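Irén Sárközi
2021-04-05

Right, a thread about learning to knit a jumper at my age with no patience and a cat. Settle in, it's a long one.

So last September I decided I was done buying jumpers that pill after two washes. My aunt left me a bag of wool when she downsized (lovely stuff, a sort of mushroomy grey) and it had been sitting on top of the wardrobe looking at me. I thought, how hard can it be? Reader, I had never knitted so much as a dishcloth.

First purchase: a pattern called Varkora. Top-down yoke, one size range, very clear drawings. The woman in the wool shop said it was "suitable for an adventurous beginner" and I was flattered enough to miss the word adventurous completely.

Second purchase: needles. Then the right needles. Then the circular ones with the cable between them, which I'd been told I needed and had ignored because they looked fiddly. They are fiddly! But you can put the whole jumper down without half of it sliding off onto the floor, so I've come around.

Swatching. Everyone says do a swatch. I did a very small one, in front of the telly, and measured it with a ruler that starts a few millimetres in from the end. You can see where this is going.

929 stitches of yoke later (yes I counted, I was cross) I held it up and it would have fitted a letterbox. Ripped the lot out. My neighbour heard me through the wall and texted to ask if I was OK.

Second go. Bigger needles, a proper swatch, washed and pinned flat on a towel overnight. It grew by a good centimetre once it dried, so apparently washing it matters. I'd been told that as well.

A thing I love about wool people: ask one question and you get a whole afternoon of answers. I asked in the group how to join a new ball without a lump and had 12 replies before the kettle boiled, all different, two of them arguing about spit. (Spit splicing. Look it up. Or don't, if you're eating.)

And a word on storage, as I've had messages. The grey lives in a pillowcase in the hall cupboard. The needles live in an old biscuit tin. All my loose ends and leftover bits live in one enormous knot in the bottom of my bag, and every few weeks I sit down and promise myself a sorted system, with little trays and everything.
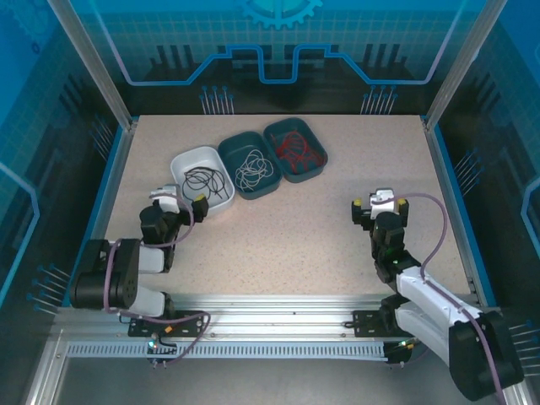
Three trays and still a tangle in every one. I feel seen.

Back to the jumper. Splitting for the sleeves was the best part by miles. You pop the sleeve stitches on a bit of scrap yarn and suddenly there's a body and two armholes and it looks like clothing. I tried it on over my pyjamas and wore it to put the bins out, with the needles still hanging off the bottom.

The body is just round and round and round. I got through a whole audiobook series and most of a second one. I can recommend plain knitting to anyone whose brain won't switch off at night – mine goes quiet by the second row.

Then I ran out of wool. Of course I did. One sleeve done, the other at the elbow, and the shade discontinued since goodness knows when. I rang four shops. A very kind man at Oteven Yarns went out the back and rummaged while I was on hold, and came back with a colour called Sikder, which he described as "close if you squint".

Reader, it isn't that close. So I pulled back the finished sleeve to match and now both cuffs are a slightly greener grey and I tell people it's a design choice. My sister says it's the nicest bit of the whole thing. She may be being kind, but I'm taking it.

The cat's contribution: sat on the chart, chewed one stitch marker, slept in the armpit during blocking. There's a fair amount of ginger in the left side now. I've stopped picking it out.

Finished it last night! It's a bit long in the body and there's a hole under one arm that I've darned in a star shape and grown quite fond of. It's warm as toast. I wore it to the shops this morning and got far too hot by the bread aisle and refused to take it off.

Next up is a pair of socks. The pattern's called Oson, and there's a heel in it that I've read through three times and still can't picture. If you've turned a heel before, my replies are open, and please use small words.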